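Bench notebook, Gouveia manipulation lab
Thursday, November 23, 2023
Subject: Tustomon tabletop manipulation package (Kallinov), trial licence, second entry

Purpose of today's work

To continue the assessment of the Tustomon package against the criteria agreed in October, with attention to thin-rimmed and perforated kitchenware. The first entry dealt with installation, licensing and the emergency stop. None of that is repeated here except where a finding has changed.

The package under review consists of the teleoperation software, the camera synchronization service and the task library. The arm and gripper are our own and do not form part of the offer. Any complaint below about finger geometry should be read with that in mind and not charged to the supplier.

Set-up

Home position confirmed before power was applied to the gripper. Wrist camera focus left as found. Overhead view checked for reach on both sides of the table. The colander was selected as the first object, as it was the item most often marked "difficult" in the earlier evaluation of the Orkow package and gives us a basis for comparison.

The operator brought the gripper down slowly on the first approach with force limiting set to the supplier's default.
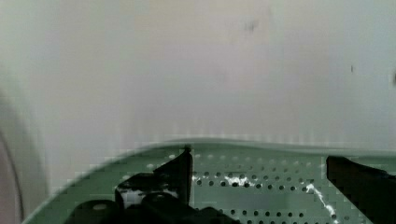
The default closing force is higher than we would choose for kitchenware. It can be lowered in the task profile, but the change does not persist when a new session is opened, and the operator must enter it again. This was noticed partway through the morning. Runs made before that point have been flagged in the log and should be left out of any comparison with Orkow.

Latency between the hand controller and the arm was acceptable throughout. The operator reported a slight hesitation on wrist rotation, most noticeable when the approach is nearly vertical. The same hesitation was recorded in the first entry, on a different network segment, so the building network is probably not the cause.

Colander approaches

Nine approaches were logged under the corrected force setting. In seven, the operator judged the grasp good enough to lift. The remaining two were abandoned before closing – in both cases the rim could not be told apart from the tabletop in the wrist view, and the operator preferred to back out and begin again. Backing out is well handled by the software. A single button returns the arm to the last saved waypoint at reduced speed, and the log entry is closed properly.

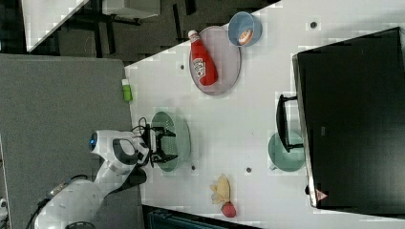
Gripper open over the colander, overhead view.

Having both views on one screen was of real value to the operator. The supplier's layout places the wrist view in the large panel by default. We exchanged the two panels and recommend that colleagues do the same for wide objects. The arrangement is saved with the user account, unlike the force setting.

Clutter handling

The task library offers a "mixed table" profile, intended for surfaces holding several household items at once. It draws a keep-out zone about each item the operator marks. Marking is quick, but zones cannot be resized once the session has started, and a generous zone around one item can close off a sensible path to the next. The manual says nothing on this point. We wrote to the supplier before lunch to ask whether it is a limit of the trial licence. 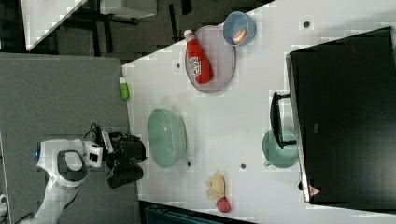
Kallinov's support desk replied the same afternoon that resizing is withheld from every licence tier at present, that the restriction is deliberate and meant to keep logged sessions comparable, and that the manual would be corrected. They asked whether we would accept resizing between episodes in place of resizing during them. Our view is that this would be adequate for our purposes, and we have answered to that effect.

Camera synchronization

Timestamps across the views agreed closely in all sessions reviewed. One session of more than 40 minutes was left recording in order to look for drift, and none was found at the end. Export to our own storage format took three attempts; the first two failed on the folder name, which contained a space. The error message did not say so.

Repeat approaches were then made with the wrist turned, to see whether the hesitation noted above would return with the cables in a different position. It did, to the same degree, and cable drag may be set aside as an explanation.

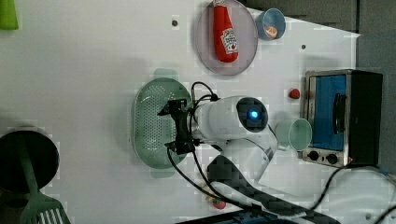
Outstanding items

Force setting not retained between sessions. Reported to the supplier, no reply as of writing.

Wrist rotation hesitation. Log extract to be prepared and sent with the controller firmware version.

Folder names containing spaces. Minor. Add a line to the local operating procedure.

Pricing. The quotation covers a single workstation. A revised quotation is needed for the shared licence before the comparison table with Orkow can be filled in – please do not circulate the draft table until then.

Next session

Repeat the colander runs with the wrist view brightness reduced, same operator if available. Lidded containers to follow if time permits.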